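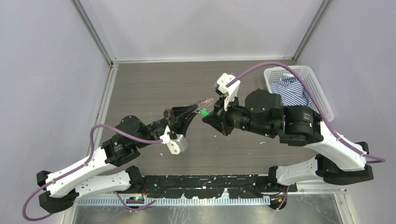

Unit 4: Bargaining When Both Sides Can Wait

Last unit we let buyers and sellers find each other and shake hands at whatever price the graph told them to. This week they get to argue. Please read the Juhász chapter before lecture, including the appendix, which is where he hides the good part.

The basic setup

Two parties, one surplus. If they agree, they split it. If they don't, each walks off with whatever they had before. What you can get without a deal is your outside option, and most of bargaining theory is a long way of saying that it matters more than your tie.

Suppose Tanner has a delivery van worth 1000 to her. Hodoroagă would pay up to 2439 for it. The surplus is 1439. Any price between those two numbers leaves both of them better off, and people have been known to spend a whole spring fighting over where in that range to land.

The names belong to Theresia Tanner and Floarea Hodoroagă, who teach the other two sections and have asked to be cast as ruthless.

Patience

Now add time. Each round of haggling costs something: storage, interest, the will to live. The party who minds waiting less gets the larger share. Note that she doesn't have to wait at all. In the standard model the deal is struck in the first round, as both sides can see where the arguing would end up. Anyone who has bought a house in Stisville may wish to raise an objection here. Hold it for Unit 5, where we drop the assumption that everyone knows everything.

The Soltedmont water dispute

Our running case. Two towns share one reservoir, Soltedmont uphill and Samen down. The talks went on for 77 meetings. As you read the packet, keep track of:

- what each town would have done with no agreement, and when that changed
- who was paying for the delay (look at the bond payments, then look again)
- the March offer, which was better for Samen than the one it finally signed

That last item is the subject of your short paper. "They were stubborn" is a description of the problem and will be graded as one.

Terms to know

Surplus, outside option, reservation price, discount factor, commitment, ultimatum. If you mix up the second and third on the midterm you'll have plenty of company, though no points.

Problem set 4

Do problems 1 through 6. Problem 5 has a typo in the older printing: the discount factor should be less than one. With the number as printed, both players enjoy waiting and the game never ends, much like problem 6.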